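Trirkedholm Robotics Group newsletter, March 8, 2022

The stop that didn't quite stop

Those of you who read the fault log for fun (we know who you are) will have noticed entry 272, in which the Proltora unit was asked to halt over a tiled floor and gave the request some thought first. The halt arrived 2 seconds late. No damage, no injuries, one raised voice.

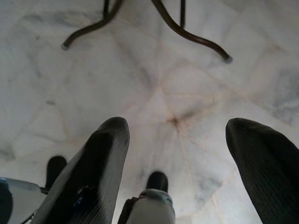

Filed under: Faults & Safety

The trouble began with the floor. Marble pieces, gray veins, grout lines running every which way to a small dark stain – and the wrist camera decided that stain was an object worth picking up. The grasp planner agreed. The fingers were still open when the stop was pressed, and the arm kept descending.

Tarar, our motion software, had queued the stop behind a retry message. It has been told that stops do not wait in line. Build 1131 puts them on their own channel. 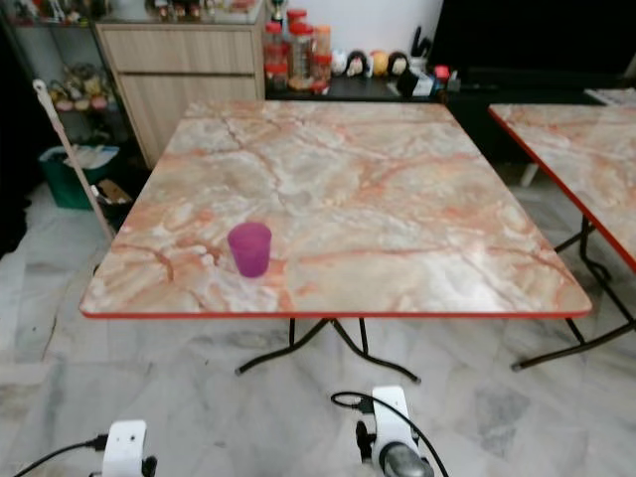

By Osaze Obi

Cups on tables are back on the task list under the new build, at half speed and with a second person on the button. Floor pickups stay off until May. If you are still running build 657, please don't. Custside has the update, and the release notes are short enough to read standing up.

Late stops of any length go in the log, including the ones you think you imagined.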